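Cuaderno de taller – doblado y tallas
5 feb 2022 – por Prerkus, taller textil
Tiempo de lectura: 3 min

Sigo con lo del doblado. El método que nos pasó Duretti promete que cualquier camiseta de manga corta queda en un rectángulo que se aguanta de pie en el cajón. Cualquiera. Ya veremos. Las instrucciones vienen dibujadas sobre una camiseta ideal, sin costuras y con el algodón tieso como cartulina, y las nuestras son de punto y hacen lo que quieren.

Repaso los pasos tal como los entiendo:

Camiseta boca arriba o boca abajo (la hoja no lo aclara, y cambia todo lo que viene después). Alisar desde el centro hacia fuera. Un lateral hacia dentro, con la manga. El otro igual. Después, de abajo al cuello en tres tramos.

Mi primera objeción es el alisado. El punto se estira al pasar la mano, parece plano, y luego vuelve. Las arrugas en diagonal no se van empujando; como mucho cambian de sitio. Wimerley recomienda vapor antes de doblar, muy bien para quien tenga 49 prendas y toda la mañana. Para el lote de agosto, que eran 1000, me gustaría que alguien me enseñara las cuentas.

Segunda objeción: el primer pliegue manda. Si el lateral entra torcido, el canto sale torcido y los tramos siguientes solo lo esconden. Corregir después es perder el tiempo. Mejor abrir y empezar otra vez, aunque fastidie.

Lo de usar la cuadrícula de la mesa como guía sí me convence algo más. Las líneas dan una referencia para el canto sin tener que sacar la regla. El problema es que la prenda tapa justo las líneas que harían falta, y hay que fiarse de las que asoman alrededor. Anoto: probar a marcar el borde de la mesa con cinta.

Tercera, las tallas. En la hoja de Darwish viene solo la letra, y no me fío. Dos prendas con la misma letra pueden venir de patrones distintos. Quiero también los números pequeños de debajo, los que nadie copia porque van en gris claro y se leen fatal cuando el cuello queda de lado.
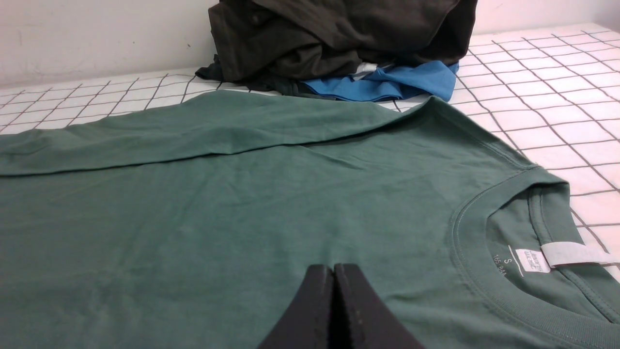

Camiseta verde, talla S. Debajo, 165/84A o parecido; confirmar con el cuello derecho.

La etiqueta blanca pequeña no la doy por leída. Si no se lee, en la hoja se deja el hueco y punto; ya tuvimos bastante con 17 fichas rellenadas de memoria.

Del pliegue largo de arriba: marca bien la línea, lo admito. Que aguante así en un cajón es otra cosa y todavía no lo apunto como bueno.

Pendiente:
– preguntar a Duretti si el cuello va hacia arriba o hacia la mesa
– añadir columna para los números de talla
– repetir con un punto más grueso
– cinta en el borde de la mesa

Contacto: en el propio taller | © Prerkus 2022 | Volver arriba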